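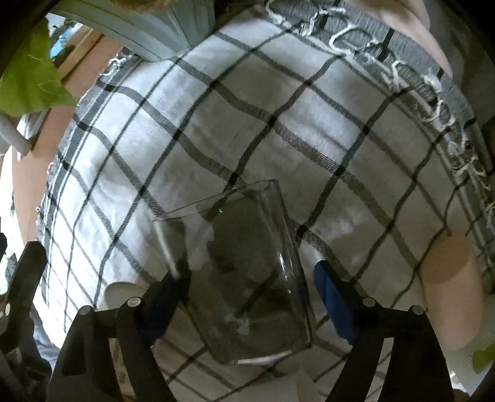

Bavico wrote under my first post this morning that glass is the hardest thing to hand a machine, so if they start with glass you should pay attention. Fine. I paid attention. Thread follows, from the Celtero open day, Saturday, June 20, 2020.

My position going in: I've been to enough of these to know that a demo shows you the one task that works. I went anyway because Delorme, where I work, has been getting the sales emails since December and somebody had to go look.

The pitch goes like this. People do ordinary table chores using a hand-held gripper. The gripper records. The recordings train an arm. The slide said 1,000 recordings gets you a "reliable household skill." I asked reliable compared to what. The answer was a longer slide.

To be fair to them, the part with the people holding the grippers is good to watch. You squeeze, the fingers close, and you find out fast how much your own wrist does without asking you. I had a try and put a cup down like I was parking a truck.

But a person holding a gripper is a person. All the judgment is still coming from a human arm with a human head on top. I heard a man near me tell his kid "look what the robot can do" and I had to go stand by the coffee.

We did get to see the trained arm, in the other room. One chore: pick up a cup, set it on a tray. They ran it 18 times while I was there and it got the cup on the tray 5 times. They called that early. I'd call it 5 out of 18.

What bugged me more was that the trained arm got one cup, the same cup, on a bare gray bench. No cloth, no clutter, no glass. So where does all the hard stuff go between the recording room and the room where it has to work? 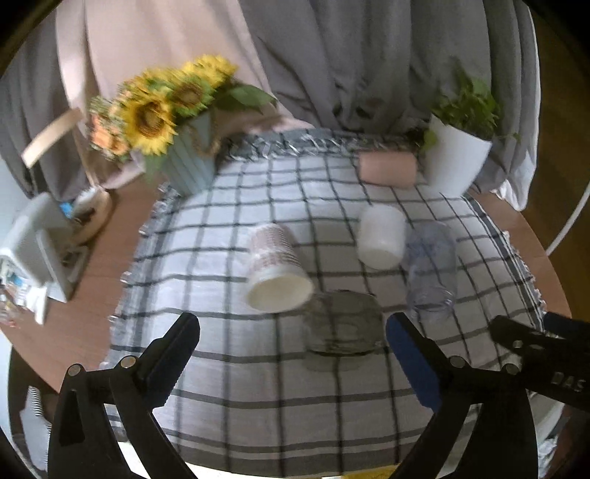 My question for Celtero all along was about variety, and I'll admit the recording table did better on that than the bench did. Benier, who sell the competing kit, recorded on plain white boards when I visited them. You can't learn much about a kitchen from a white board. Here you had a paper cup and see-through glasses on a cloth with grid lines running under everything, sunflowers at the back, and stuff piled along the side of the table. That's closer to my house. Now show me the arm doing it.

I asked if they would run the arm on that table. "Not today." I asked when. They said they'd add me to the mailing list.

Also asked how many of the recordings get thrown out. First person said hardly any. Second person, in the same conversation, said 47 from the past week. Out of how many? Neither one knew.

Stuff I liked: they let you touch the equipment, they didn't play music, and the woman on the door told me straight out that the arm was having a bad morning. More of her please.

Several of you asked if Delorme should buy. My note to work says wait, and ask for a full day of runs, uncut, with cups we bring ourselves. If they say yes to that I'll go back and post every miss and every hit.

Bavico, I still want your answer on the glass. Starting with it is one thing. I didn't see the arm touch any.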